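How to Clean a Varnished Tabletop Without Making It Worse

Most polish labels promise a miracle. I don't buy it, and I've bought a lot of polish. Start with a damp cotton cloth and one drop of dish soap, then dry the wood right away. If you're still unhappy after that, read on.

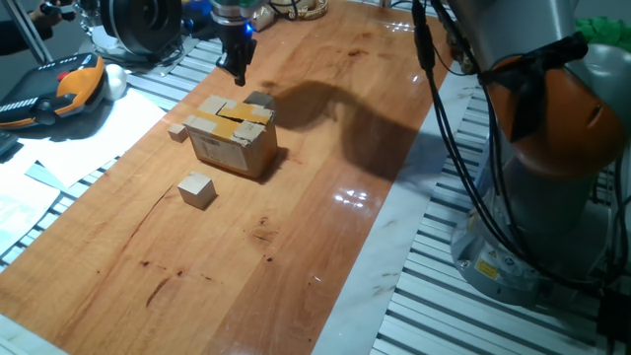
Step 1: Find out what the finish is

Dab denatured alcohol on a hidden spot. Shellac goes sticky, polyurethane mostly shrugs. Lalit Shukla at Bhatt in Prerkville told me to skip this test. I wouldn't.

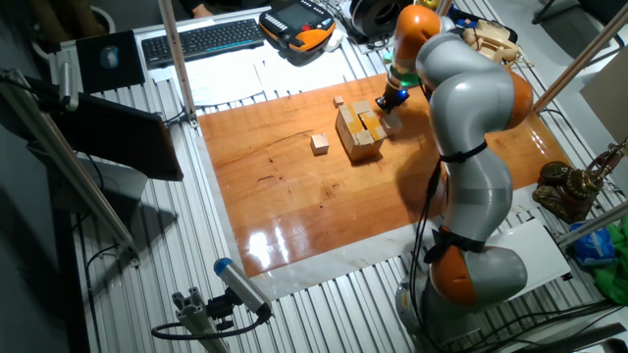
Leave the spot alone for 20 minutes before you decide anything. A finish that looks fine right away can still dull later.

Step 2: Rub out fine scratches

Use 0000 steel wool and paste wax, with the grain, pressing lightly. Circles are how you get swirl marks — whatever the can says.

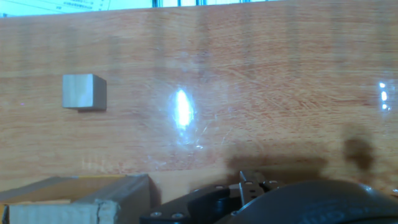

Wait 40 minutes, then buff. Thilini Paul swears by 2 coats of wax. I saw no difference on my table in Ilcombe, so save your money. Dark stains that have soaked under the varnish won't budge with wax, and those mean stripping.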